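Home | Notes | Fixtures | Archive | Contact

Finger wrap and the pre-session check, revision 6

I rewrote our check sheet for the hand-held grippers in May. The old one ran to 2 pages and left the condition of the finger wrap to the judgment of whoever was holding the tool. The new one fits on a single side and sets limits. The lamp station at Delley is the first to use it.
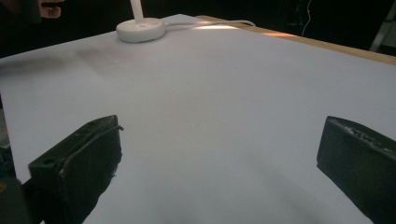
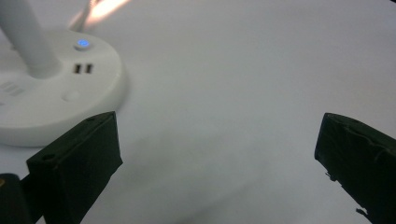
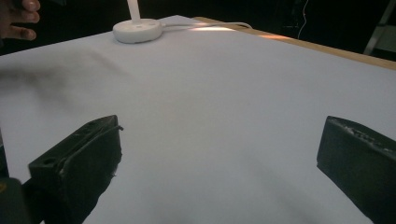
Fingers open, nothing between them, lamp base in view: all three show the start posture the sheet asks for.

Ye-ji Hong objected to the wrap rule as soon as the draft went out. Her point was that a worn finger still grips, and that rewrapping in the middle of a batch changes the friction more than the wear does. She would leave a scuffed finger alone until the batch closed and log its condition at both ends.

I accepted half of that. The rule now reads:

4.1 Scuffs and pale specks on the outer faces are recorded and left.
4.2 Any lifted edge or loose flake on the inner face is trimmed before the session. If trimming exposes the finger, rewrap both fingers, never one.
4.3 Rewrapping closes the batch. Start a new batch number.
4.4 No batch runs past 700 grasps on one wrap.

The 700 comes from our own log. The earliest slip we could put down to wrap failure was at grasp 258, on a finger that would have failed 4.2 before it started. With those excluded, the curve stays flat well past 700, and I stopped there for margin.

Section 5 covers the work surface. Plain and matte, clear of everything except the listed object. Cords leave by the far side of the table. Hands stay off the surface once the count begins. Shadows are permitted, and the lights are not to be moved during a batch to get rid of them.

Section 6, powered objects, is still thin. Araceli Chávez wants the on/off state of any indicator light written down at the start. I agree and have added a column. The Desberg sheet has no such column yet, so the two logs won't merge cleanly until it does.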